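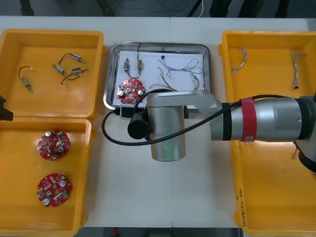
Dumisani Mabuza asks if this means machines are ready to take over the boring jobs in a small shop. My answer: some of them, and way sooner than I expected!

The job at Molefe is kitting. Take parts out of the bins, put one set in the tray, send it to the bench, repeat. One order is 200 trays, and by tray 39 my own brain has left the building.

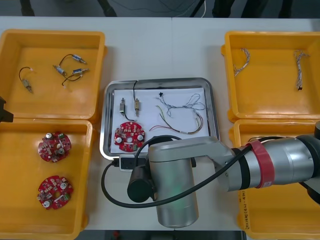
Hard parts like boards and motors don't worry me much anymore - they hold their shape, so a grip that's good once is good again. Wires are the real test. Every bundle lies a different way, and a loose end will snag on whatever is next to it. Same reason I don't expect a machine to sort my drawer of phone chargers by July (I'd pay for it though).
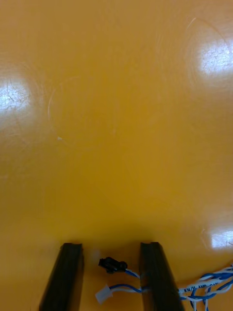
Two connectors, one very bendy harness.

So, chores at home? Socks and charger cords are still on us. But a parts tray in a shop - I'm so ready for that one. More from the Katen bench tonight!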